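Rotiston 1, Skosus 1, and a long walk back to the car

2021-12-03

I told myself I would not write about this one until I had slept on it, and then I slept on it badly, so you are getting it anyway. Put the kettle on, this may take a while.

For those of you who come here for the soup recipes, a quick catch-up. Rotiston are my soccer team. They have been my soccer team since my uncle took me to a game against Fevitgate in the pouring rain when I was small enough to stand on his boots, and I have never found a good way to stop caring. We play in a little league with a little ground and a tea hut that closes whenever the milk runs out. Skosus are the ones up the road with the nice new seats and the striker everybody wants.

So, Wednesday night. The gate was given as 1,862, and I believe it, because I couldn't get near the tea hut before kickoff (and yes, the milk ran out). It was cold enough that the man next to me had a blanket over his knees and a second one over his shoulders, and by halftime I was looking at that second one with real envy.

The first half

We were good! I want that written down somewhere. For 40 minutes we passed the ball like a team that had met before. Thắng Lâm was everywhere in midfield, winning it back, giving it simple, pointing at people to move and then being cross with them when they didn't. I have a soft spot for Lâm that goes back to July, when he came on in a friendly and played a ball over the top with the outside of his foot that made the whole stand go "ooh" like a fireworks crowd. He hasn't tried it much since, I think the manager had a word, but you can see it is still in there.

The goal came from him too, in a way. He took a corner short, got it back, and swung it in low, and it hit at least two shins before it crossed the line. They've given it to Hầu, our center back, who was running away with his arms out before anybody could argue. Good for him. It's his first since he signed, and he celebrated like it was a cup final.

After that we should have had another. We had two really fine chances, one over the bar and one straight at the keeper, and I remember turning to blanket man and saying we'd be sorry about those. I wasn't being clever. I say it every week, and some weeks I'm bound to be right. 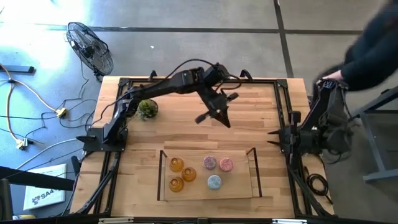
The second half

Skosus came out and pushed their fullbacks so far up the field that they were practically playing as wingers, and we had no idea what to do about it. Our own wide players kept dropping deeper to help, which was kind of them, but it meant that every time Lâm won the ball he looked up and saw a lot of grass and one very lonely forward. So he'd go sideways, or back, and then it would come right at us again.

I kept waiting for a substitution. I am not a coach and I know it is easy from row 16 with a bag of chips in your lap. But fresh legs on the right side, around the hour, would have made all the difference to that back line, and we waited until there were ten minutes left, and by then they had scored.

It was a nice goal, I'll admit through my teeth. A quick one-two at the edge of the box and a finish across the keeper into the far corner. Hầu got a toe to it and very nearly turned it wide. He lay there on his back for a bit afterward, and Lâm went over and pulled him up by both hands, and the people around me clapped that more than they had clapped some of our passes.

The last ten minutes were horrible. I watched most of them through my scarf. They hit the post, we cleared one off the line, and when the whistle went I felt as tired as if I'd played.

What now

A point against the team in second place is a decent night's work, and if you'd offered it to me over breakfast I'd have taken it and buttered your toast as well. It's only that we were ahead, and we were the better side while we were ahead, and we've now drawn three like this since the clocks changed.

Fevitgate away is next. I've got my seat on the supporters' bus and I've been told there will be a proper flask this time. My sister is coming too, her first away game, and I've warned her about the hill up from the parking lot and the wind that comes straight across the field behind the far goal. She has bought thermal socks. I may borrow a pair.

If anybody was sitting near me on Wednesday and picked up a green glove, left hand, wool, it's mine and I'd love it back.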